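Kitchen Shelf > Encyclopedia > B > Breading

Entries A-Z Techniques Ingredients Equipment Search

Breading

Breading is a dry coating, usually crumbs, that you stick to the outside of food before frying or baking it. That's the short version. I've been writing these entries for a while now and this is the one I've looked forward to most, so bear with me if I run on (I will run on).

Most cooks I know use the three-dish setup: flour in the first dish, beaten egg in the second, crumbs in the third. The flour gives the egg something to hold on to, the egg works as glue, and the crumbs do the crunching. You can skip the flour, and I did for years, but then the coating tends to slide off in one sad sheet when you cut into it.

Breading vs. batter

People mix these up all the time. Batter is wet, a flour-and-liquid mix that sets into a smooth or bubbly shell. Breading goes on dry over something sticky. Then there's dredging, where you use plain seasoned flour and stop there. Plenty of fried chicken sits somewhere between the three – buttermilk, flour, a few drips of buttermilk worked back into the flour so it clumps. Those clumps turn into the knobby bits everybody picks off first.

Kinds of crumbs

Fine dry crumbs make a thin, even, sandy crust, the sort you see on a schnitzel. Panko is made from crustless bread and comes in airy flakes, so it fries up lighter and stays crisp longer. Fresh crumbs from day-old bread brown unevenly, and I love them for it! Crushed cornflakes are loud and a little sweet. Crackers are salty already, so go easy on the shaker.

I tested a lot of these last August for this entry. The Tondetti crumbs were very fine and got dark fast, while the Witard ones were coarser and needed an extra press with the palm to stay put. 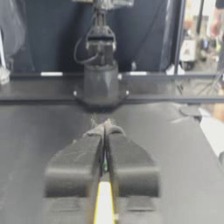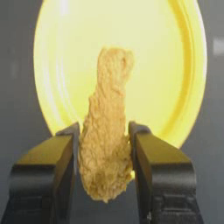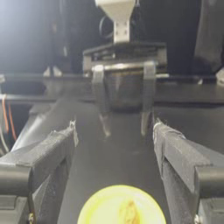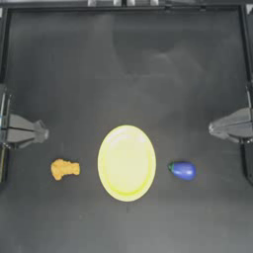
Can you bread food ahead of time?
Up to a day ahead works fine for chicken. Lay the pieces on a rack in the fridge, uncovered, and the coating dries a bit and clings better. Fish I'd give an hour or two at most.

Frying and baking

For frying, I keep the oil between 350 and 380 degrees Fahrenheit. Any cooler and the crumbs drink up oil, any hotter and the outside burns while the middle stays raw. Leave space between the pieces! A crowded pan drops the temperature in a hurry.

Baking is easier on the nerves. Toast the crumbs in a little butter first, or they'll come out of the oven pale and dusty no matter how long you wait. My old Fonda oven runs hot in the back left corner, so I turn the tray halfway through.

Leftovers

Reheat in the oven on a rack. The microwave makes the coating go limp. Leftover crumbs that have touched raw egg or meat go in the trash, and yes, it hurts every time.

See also: Batter, Dredging, Croquette, Schnitzel

Last updated November 14, 2019

59 comments 600 shares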